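Open afternoon at Redik: CPU handling cell, notes and questions

dmagbanua
Went to the March open afternoon at the Redik site in Brarkton. Most of it was palletising, which has been covered here before. The cell worth the trip was the desktop PC one: two arms, a slotted extrusion table, a Dell tower on its side and a printed tray for the processor.

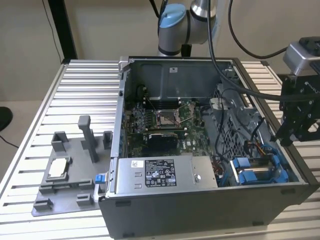
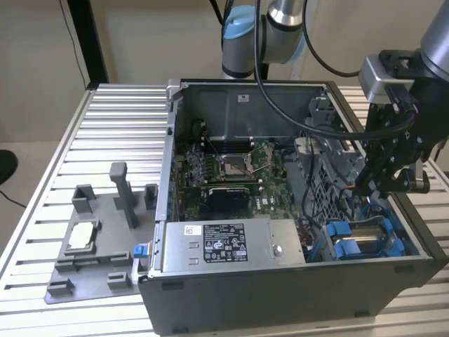

The task is CPU into socket, lever down. Analyn Ambrosio ran the session and took questions throughout. According to her the tray is version 6 and the pocket went through most of the changes. Earlier ones held the chip too tightly and it came up tilted. Cycle time was quoted as 59 seconds for the insertion alone, with the lever as a separate routine. I did not time it.

My main doubt is cable routing. The black cables pass over the open case, and I would want them dressed back along the arm before running this unattended.

utis_fan
Did they say how they locate the socket? If the tower is only resting on the slats I can't see how a taught position survives the next machine.

dmagbanua
Vision on the board, then a short force-guided search. She gave 485 attempts on that chassis model but would not give a success rate. I asked twice.

enriquez_b
Then the 485 tells you nothing. Without the failures, and without knowing how many boards ended up with bent pins, it is a number for a slide. I also don't accept that a bench with a printed tray is "near production", which is how the invitation put it.

kettering
Disagree on the tray. We have printed nests on a line at work and they hold position well enough if you replace them on a schedule. Wear shows at the pocket corners first. The socket is the hard part. Exposed pins and a gripper that size would worry me more than the plastic.

enriquez_b
Replaced on a schedule, fine. Was there a schedule?

dmagbanua
Didn't ask. I'll email her.

utis_fan
Could you ask about the lever as well? Ours springs up if the finger slips off before the hook, and we never got a reliable check for it short of a second look with the camera.

dmagbanua
Will do. She did say the lever routine stops on a force limit and calls an operator. No figure given for the limit.

kettering
That's what I'd do. Worth asking if the limit is the same for every board.

Recent threads
Utis controller drops connection after restart (2)
Printed nests: which filament for warm parts?
Force limits on small levers
Brarkton open afternoon, parking and times
Cable dressing on short-reach arms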